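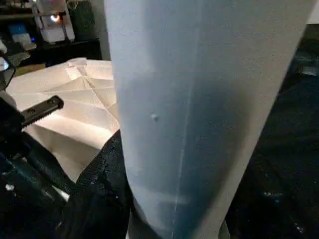
Marleny Cuervo had been running the robotics club at Orelwood for two terms before the members settled on furniture. They had tried sorting and stacking, and she says both went well enough that people stopped turning up. A stool was harder. It has legs that have to go into corners, and the corners have to stay put while you do it.

"I wanted something they'd all put together at home with their own hands," she says. "Then you already know what it should feel like when it's right. The arms don't know that, so you have to work out how to tell them."

The club meets on Tuesday evenings and has 16 people on the list, though fewer come in the weeks before exams. Most are second-years. Ximena Olvera joined from the design course and had never written a line of code. She now looks after the recordings, meaning every attempt made with the two arms, good or bad, gets a name and a note from her before anyone goes home.

"I write down what went wrong in plain words," Olvera says. "Leg slipped. Base turned. Left hand let go too early. Somebody else can turn that into numbers later. If I leave it till the next day I've forgotten half of it."

The aim is to have 300 of these recordings by July, when the club goes to the Tiltora meeting with three other colleges. At the time of our talk they had 94. Cuervo does not seem worried by that. The first few weeks went on setting things up, she says, and on an argument over whether one arm should hold the stool while the other did the work, or whether both should move together.

They went with holding. Olvera was against it at first and still has doubts.

"It's safer but it's slow," she says. "When I do it myself I move the whole thing round to suit me. The arms can do that too, if we let them. I'd like us to try it at least once before the summer."
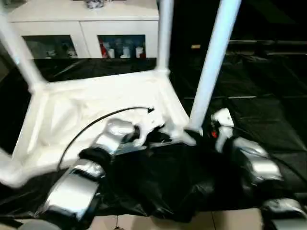
Stosum, issue 6

A black plastic sheet goes under the stool. Asked about the surface, Cuervo says plastic on plastic has been one of the things to learn about, and that the members now talk about grip far more than they talk about software. "You get a student who came for the programming and spends the whole evening on how hard to press," she says. "I don't mind that at all."

The hardest part to teach has been patience. A single try takes several minutes, and a bad start usually means a bad finish. Members are allowed to stop early, but the recording is kept either way. Cuervo made that rule after the first month, when she found people had been deleting the ones they were ashamed of.

"We had a lot of lovely recordings and no idea why the next one failed," she says.

Olvera will stay on next year and wants to take over the beginners' group. Cuervo has asked her to write up the notes first, so that new members have something to read. She has done the part on naming files and is partway through the part on legs.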